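Recording demonstrations with a wrist camera: workspace setup and episode protocol

Trilik documentation, Data Collection, Part 2
Last updated 12 May 2024

This page covers how to lay out the work surface, record episodes, and review them before they go to training. It assumes the arm is mounted, the wrist camera is calibrated, and the Prindov recorder is running on the collection machine. If the recorder does not start, go back to Part 1.

What you need

Blue painter's tape
A long straightedge
A plain, matte work surface
The task objects for the session
The session sheet (printed or on a second screen)

Step 1. Tape the surface

Clear the surface and wipe it with a dry cloth. Run one strip of tape all the way across and a second strip across the first, so that they form a cross. Press both down from the middle outward. Use a single unbroken length for each strip.

The cross splits the surface into four regions. The session sheet refers to them as A, B, C and D, going clockwise from the region at the far left as seen from the operator's seat. Do not write the letters on the tape. Text in view of the camera can end up as a cue the policy relies on, and it will not be there at deployment.

Tape stays down for the whole session. If a strip has to be replaced, close the session and open a new one under a new ID.

Step 2. Check the camera view

Move the arm to the survey pose and open the live view with no task objects on the surface. The crossing point should be visible, with both strips running out of view at each end. The tape does not need to be level or square in the image. A moderate tilt is normal at this pose, and the trainer applies small random rotations in any case. 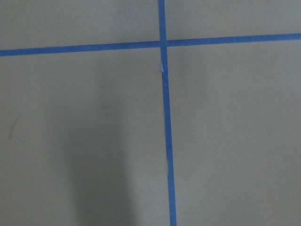

Wrist camera, survey pose. Tape crossing in the upper middle, soft shadow at lower left.

Soft shadows are acceptable. Hard-edged shadows are not, and neither are bright reflections; move the lamp or lower the blinds until they are gone. Small scuffs and specks on the surface can stay. Early Gernberg sessions were recorded on a surface cleaned between every episode, and the resulting policy reached for dust when it was first run elsewhere.

Save one still from the survey pose at the start of the session and one at the end. The reviewer compares the two to see whether the camera or the tape has moved.

Step 3. Record

For each episode:

1. Read the start region and goal region from the session sheet.
2. Place the object by hand inside the start region, clear of the tape. Vary its angle each time.
3. Return the arm to the survey pose.
4. Press the left pedal to start recording. Wait for the tone.
5. Perform the task at an even pace. Avoid long pauses above the object.
6. Press the left pedal again to stop, then the right pedal to keep or the reset key to discard.

Keep episodes in which the first grasp misses and the second succeeds. Discard episodes in which a hand enters the view, the object leaves the surface, or the arm faults.

Follow the order on the sheet even when it seems repetitive. Operators who choose their own regions tend to favor the near ones – the far regions then end up short of examples.

Step 4. Review and upload

Open the session in the Oberholzer viewer and step through the first and last images of every episode. Mark each one good, partial or reject. Partial episodes are stored but left out of the default training mix.

The current tabletop set holds 3645 recorded episodes, of which 3332 are marked good. A new task needs at least 185 good episodes before a first training run is worth starting.

Common problems

Crossing point missing from the survey view: the arm is not at the saved pose. Re-home and try again.

Image brightness changes between episodes: automatic exposure is on. Turn it off in the recorder settings and discard the affected episodes.

Tape lifting at the ends: press it down again if it has not shifted. Otherwise replace the strip and start a new session.

Upload stops partway: leave the session folder where it is and run the upload again. Files already transferred are skipped.

Next: Part 3, Task prompts and labels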